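About Turkwood

Turkwood School of Home Sewing and Mending teaches adults to make, alter and repair clothing and household linens. The school holds day and evening classes at its building on Ventura Street and is open to residents of the town and the surrounding county. No earlier training is required for admission to the first course.
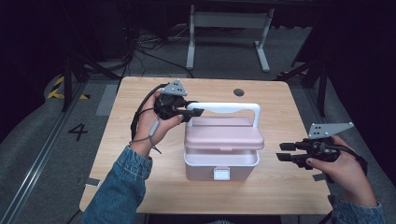
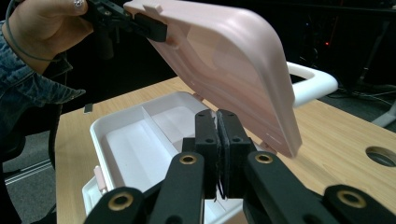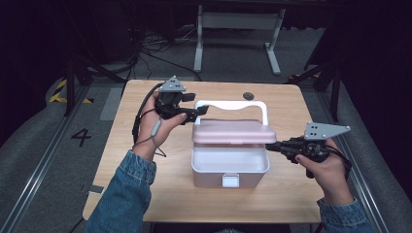

Our History

The school was founded by Eliseo Cárdenas, a tailor who had spent most of his working life in alterations and wished to see the trade taught outside the workshop. The first classes met in 2 rented rooms above a dry cleaner, with a single cutting table shared by all. When the lease ended, the school moved to the former Drodine shirt factory, where it remains. The ground floor was refitted for teaching and the original north windows were kept for their light.

Mr. Cárdenas served as director until his retirement and continues to teach the winter course in coat relining. The course opens in December, and places are normally taken well before then.

What We Teach

Instruction is divided into two levels. The Foundation Course covers hand stitches, the care and threading of a sewing machine, hems, buttonholes, zippers and the reading of a printed pattern. Each student completes an apron, a pillow cover and one garment of his or her own choosing. The course runs to 24 lessons.

The Advanced Course is open to those who have finished the Foundation Course or who can show equal skill. It deals with fitting, pattern changes, linings and the repair of wool and knitted goods. Students at this level work largely on their own projects, with an instructor present - the school does not set a common piece after the fourth lesson.

Shorter workshops are offered through the year on darning, patching, curtain making and the repair of quilts. These are listed on the Classes page and may be taken in any order.

Classes are kept small. Each is led by one instructor with the help of an assistant, and the same two people remain with the group from the first lesson to the last. Evening classes begin at 6:30 p.m. and the doors are opened half an hour earlier for those who wish to press or cut before the lesson.

The Flitia Room

The school's pattern library is housed in the Flitia Room on the upper floor. It holds 2,000 paper patterns, together with a lending collection of 356 books on dressmaking, tailoring, textiles and household repair. Enrolled students may borrow up to three items at a time. Former students may use the room for reference during office hours.

Patterns are stored by garment and then by size. Those that are too worn to be handled have been traced onto heavier paper, and the tracings are lent in their place. The school accepts gifts of uncut patterns in good condition. Donors are asked to write to the office before bringing or mailing any material.

Equipment and Supplies

Sewing machines, irons, pressing boards and dress forms are provided for use in class. Students supply their own fabric, thread, shears, pins, measuring tape and seam ripper. A printed list is sent with the letter of acceptance. Machines may not be taken from the building, although students who own a portable machine are welcome to bring it and to learn on it.

Small items should be marked with the owner's name. Articles left behind are held at the front desk until the end of the term.

Fees and Assistance

Fees are set each year and are payable by term. A reduced rate applies to full-time students and to persons over the age of 65. A small number of places in the Foundation Course are offered without charge, and applications for these are considered in confidence by the director. A separate form is available from the office.

Visiting the School

Visitors may see the classrooms and the Flitia Room by appointment. The main entrance is on Ventura Street, and a ramp and elevator are reached through the side door in the parking lot. Requests to observe a class should be made in writing, giving the name of the course and the preferred time of day.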